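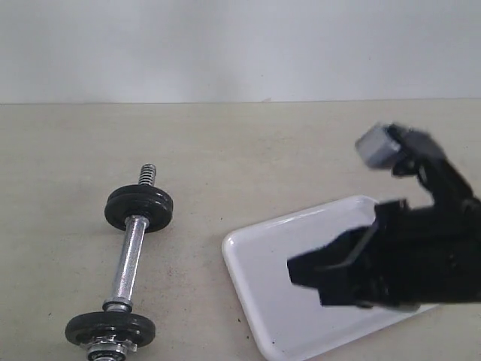
Bruden Household and Shop Machines Group
Minutes of the meeting held 9/3/18 at the Blackburn office

Present: Glenys Sugden (chair), Dennis Bickerstaff, Evie Wainwright, Alfie Sedgwick
Apologies: Mervyn Mapplebeck (comments sent in writing, read out under item 3)
Minutes: Evie Wainwright

1. Minutes of the last meeting
Agreed, with one correction. Under item 4 "the folding trial was finished" should read "the folding trial was stopped". Dennis had asked for this at the time.

2. Matters arising
Livix have replied about the loan agreement. They will extend it but want the insurance wording changed first. Alfie has the draft and will send it round.
The price list from Juvinora has still not come. Glenys to chase.

3. Can a machine do the chores yet?
Glenys reminded the meeting that the October report has to give a plain answer to this, for the home and for the shop floor, and that the members paying for it are mostly small shopkeepers who want to know whether to spend money.

Dennis spoke first. His view is that the answer for the home is no. A machine can be set up to do one small part of a chore, such as moving a block or putting a cup on a tray, but a chore is a string of such parts and the string breaks. Clearing a table means telling rubbish from things to keep, dealing with something heavy next to something light, and knowing when the job is done. He did not think any household should buy one on the strength of what we have seen.

Alfie thought this was too hard. Picking a small item up and setting it down in a tray is a fair share of what goes on in a stockroom. If the items are the same size and somebody lays them out, a machine can be left to get on with it for a while. He would answer "some of it" for shops.

Evie asked who does the laying out. If a member of staff has to put everything in place beforehand and tidy up afterwards, the shop has not saved that person's time. Alfie accepted this and said the report should count setting up as part of the job.

Mervyn's comments were read out. He wants the report to keep weight and shape apart. A gripper that manages a small cube tells us nothing about a dumbbell, where the hand has to close on a round bar and the load sits at the two ends. Members will see a machine lift one thing and suppose it can lift the other. He also asked that "can do" be used only where a task has been carried out from start to finish with no one stepping in – anything less to be called "can help with".

There was a long discussion of Mervyn's wording. Dennis supported it. Alfie felt it would leave almost nothing in the "can do" column. Glenys said that might be the correct result. Agreed to use Mervyn's wording, with a short note on each task saying where a person had to help.

4. Task list
The draft list was gone through. Agreed to keep:
Sorting small items into a tray
Clearing a table top of mixed items
Putting stock back on a low shelf
Wiping down a counter
Loading a dishwasher

Ironing was taken off. Evie would have liked to keep it, as it is the chore people ask her about most, but there is no machine on offer to us that attempts it.
Dennis asked that mixed items should include at least one heavy object. Agreed. Alfie to check the load limit with Livix before anything is lifted.
Each task is to be tried with the items laid out neatly and again with them left anyhow. The second set of results to be printed first.

5. Money
The balance stands at £2000. An invoice for £623 for bench repairs and the new sockets was passed for payment. Dennis queried the call-out charge and will ring the electrician.

6. Any other business
Glenys has been asked to give a talk to the Blackburn shopkeepers and would like somebody to go with her. Alfie offered, provided it is not an evening.
Evie said the door to the back room is sticking again.

Actions
Alfie – send round Livix draft; check load limit
Glenys – chase Juvinora price list; confirm talk
Dennis – ring electrician
Evie – rewrite task list with Mervyn's wording and circulate

Next meeting: Glenys to suggest dates by email.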